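Practice Pad Program: Progress Report for the Hayashi Fund
Wednesday, September 11, 2024

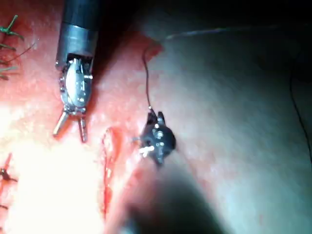
We are having a very good year with the practice pads, and the second grant payment has already made a difference. The Prerkcombe skills room now gets its tissue pads from Falleo, in a softer grade than the one we started with, and trainees took to them right away. The pinkish-red surface is a big step up from the flat tan sheets we had before, and the long incision has raised, darker edges that give a learner something real to line up. Each pad also goes further now. A closed wound with its green sutures can stay along one side while the next cut is worked farther in — a simple change, and one we wish we had made sooner!

Use of the room
Trainees logged 146 practice sessions through the end of August. Evening slots fill first, so we added 2 more each week and both are booked through the fall.

Supplies
We have 9 unopened boxes of pads on the shelf, enough to reach the winter break. Green thread has been easier to follow against the red than the black we used last year, and we plan to stay with it. The Trelex storage bins arrived late but are in place and labeled.

Still to do
The overhead lamps throw a strong glare on the pads, and it bothers people during fine work. We are trying diffuser panels at two of the stations. We would also like a thicker pad for deep closures — Falleo has promised samples, and we can't wait to get them on the tables. Spending is on budget, and the itemized sheet is attached.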